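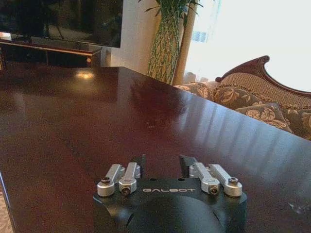 **Why does a variable star fade by different amounts in different filters?**

Fouzia Rajput

Our society at Wolovbridge has been following a young star through September. In blue light it fades far more than in red. The archive lists 972 earlier readings, all taken without a filter. Should these be combined with ours?

---

**Reltanik**

Small dust grains scatter and absorb blue light more strongly than red, so a star passing behind its own dust will usually redden as it dims. In very deep fades the trend may reverse – scattered light then makes up more of what is received, and the star can appear bluer again.

Unfiltered readings should be kept in a separate series. They depend on the response of each camera and cannot be corrected reliably afterwards.

---

**Wakby**

Members are advised to check the comparison star first. Ours was itself variable, and 500 readings had to be withdrawn.

---

**Yip**

It is probably dust. Cool spots on the surface would also give a larger change in blue, but they normally repeat with the rotation period, so please look for a cycle of 9 days or less.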